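Biblioteca de salud de Sokemside

La biblioteca de salud de Sokemside presta gratis guías para pacientes y familias. La fundó la enfermera Brynhildur Hallgrímsson con 90 folletos, ¡y hoy reúne 3277 títulos!

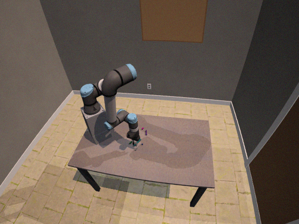

Su fondo más querido es el de diabetes, con recetarios y cuadernos de glucosa que viajan cada mes a la sede de Rirkside. 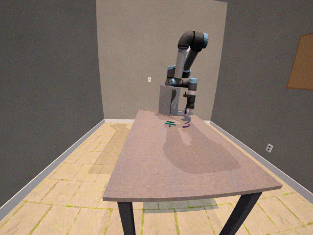

¿Quién revisa los textos?
Los revisa un equipo de médicos y pacientes dirigido por Troels Kirkegaard, que marca la fecha de cada lectura en la portada.

El catálogo, Flisix, admite búsquedas por síntoma (¡una maravilla!).

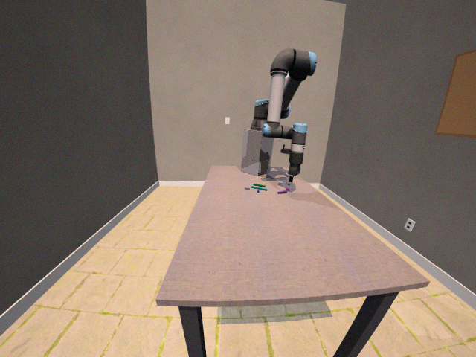
Sedes
Sokemside, Rirkside y Skov, abierta en septiembre.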